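## 4. Préparation du local et mise en service de l'humidificateur Herneo 751

Les opérations décrites dans cette section sont réservées au personnel habilité par Brunthorpe. Le raccordement électrique fait l'objet de la section 5.

1. Couper l'alimentation générale et consigner le disjoncteur.
2. Contrôler l'état des parois. Tout revêtement écaillé doit être repris avant la pose.
3. Dégager l'emplacement prévu et vérifier la planéité du support au moyen d'un niveau.

 Vues de synthèse d'un local, murs gris :

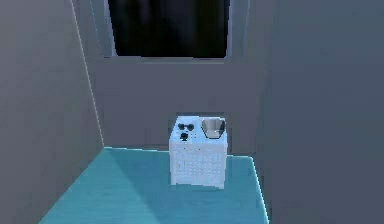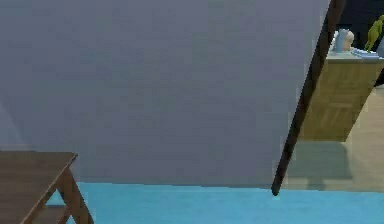
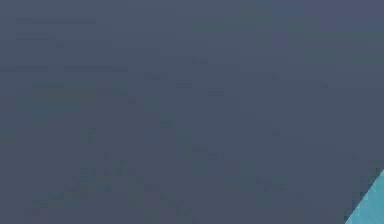
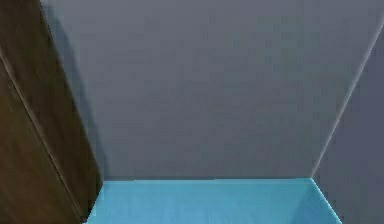 4. Poser l'appareil sur ses patins, puis remplir le réservoir d'eau déminéralisée jusqu'au repère MAX.
5. Insérer la cartouche Clunurine, joint vers le bas, et la tourner jusqu'au déclic.
6. Rétablir l'alimentation. Maintenir la touche de marche enfoncée pendant deux secondes.
7. Laisser fonctionner l'appareil neuf minutes, portes fermées, avant tout réglage de l'hygrostat.

**Attention.** Ne jamais déplacer l'appareil lorsque le réservoir est plein.

**Remarque.** Les cartouches Amin de première génération ne sont pas compatibles avec ce modèle.

Le procès-verbal de mise en service, daté et signé, est adressé à Mme Hongmei Dong, service technique. Une copie est conservée sur le site.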